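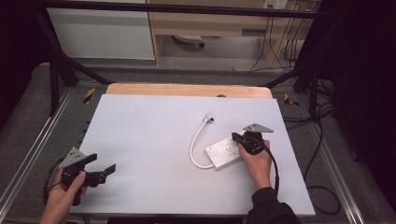 Household Chores by Machine: Where Are We Now?
Project report, Skiverwood stream
Vlasta Koubek and Miroslava Matoušek
27 September 2020

1. Aim

The project asked whether a two-armed machine with simple jaw grippers could do a set of ordinary chores at a bench. Folding and wiping have been covered by earlier student groups at Closville. We chose plugging in, unplugging and moving a power strip, a job that most people do without looking.

2. Method

A person first performs each task holding a pair of grippers of the same type the machine uses. The paths of both grippers are recorded and a control program, which we called Sokol, is trained on them. One gripper holds the strip down while the other picks up the plug. All tasks were done on a white board on the table, and no strip was connected to mains power at any time.

We recorded 300 demonstrations of the plug task in April and used 900 of the Tatwood group's recordings of general pick-and-place work to start the training. The Tatwood recordings contain no cables.

3. Results

Moving the strip from one side of the board to the other was reliable. The program also coped with a strip set down at an angle, provided both ends were within reach.

Picking up the plug was less reliable. A white plug on a white board has little contrast and the program often closed the jaws beside it. Repeating the test on a grey board improved this, but we did not have time to retrain on the new colour.

Insertion was poor. Of the 7 final trials, one ended with the plug fully seated. In the others the pins met the face of the strip and the program kept pushing until the stop limit was reached. A person feels this and shifts the plug slightly. The grippers have no force sensing, so the recordings hold no information about contact except what can be guessed from position.

The cable caused a separate problem. It springs back toward its coiled shape and turns the plug in the jaws. We did not model this.

4. Discussion

Lifting and placing rigid items is close to usable. Chores with a flexible part and a tight fit are not, at least with this hardware. We estimate that 2,000 demonstrations of insertion alone would be needed before the result could be judged fairly, and a wrist force sensor may be the cheaper fix.

5. Further work

Fit force sensors to both wrists. Repeat with strips of a different colour and with switched outlets. Test unplugging separately, as it was dropped from the final trials for lack of time.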